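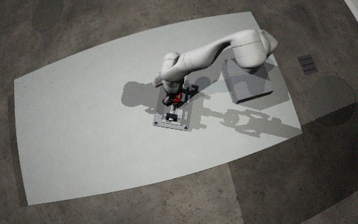

Vanderleia Honorato asked at the morning review whether the protective stop had come from the force limit or from the controller itself, as the two are logged under the same code and the run report did not distinguish them.

Notebook entry, Flosmont simulation bench, September. Valve task, unattended batch.

The batch was set for 1,000 attempts at the quarter-turn valve. It halted at attempt 348 and did not resume. The log gives the time of the halt as 02:14. The display was found at 08:30 with the stop message showing and the arm model still under power.

The task is as before: approach the red handle from above, close, rotate through 90 degrees, open, retract. The scene file was not changed between this batch and the previous one. The Tirlow motion package was updated the afternoon before, and the update was not entered in this book at the time. It should have been.

Findings so far:

The stop was raised by the controller. The recorded contact force at the handle was under the set limit of 200 N when the halt was issued, so the force limit can be ruled out for this event.

The wrist joint was commanded past its soft limit during the rotation. In the older Tirlow release the planner unwinds the wrist before the approach. In the new release this step is a setting, and the setting is off unless it is asked for. Our start-up file does not ask for it.

After the stop, the recovery routine opened the gripper command but sent no retract. The supervising script then waited for a "clear" signal which was never going to be sent. There was no time limit on that wait.

The third finding is the more serious. A wrist limit is a nuisance in simulation and would be a nuisance on the real arm. A recovery routine which leaves the arm powered beside the work and waits without limit is a safety matter, and the same routine is scheduled to go on to the Cheema cell.

Replayed from attempt 340 with the unwind setting on. The batch passed 348 without a stop. Replayed again with the setting off and the stop returned at the same attempt. The seed was fixed in both cases. 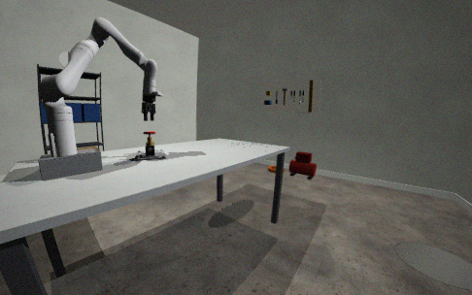

Alcides Seixas considered that the replay should not be taken as closing the matter, and wrote in the margin of the run sheet that the recovery fault would still be present for any other cause of stop. Agreed. The two faults are to be recorded under separate numbers.

Actions:

Unwind setting to be written into the start-up file and checked at load - VH.
Recovery routine to retract to the safe height, remove power and raise an alarm. The wait for "clear" is to have a time limit. Draft with AS.
Controller stops and force stops to be given different codes. Query sent to Wamex, no answer yet.
Transfer to the Cheema cell is on hold until the recovery routine has been tested with stops forced at approach, grasp, rotation and release.

Package updates are to be entered in this book before the next batch is started, with the release number and initials.

16:40. First forced stop, at grasp, using the old routine for comparison. Same behaviour as overnight: command to open, no retract, script waiting. Ended by hand. Log saved with the batch files.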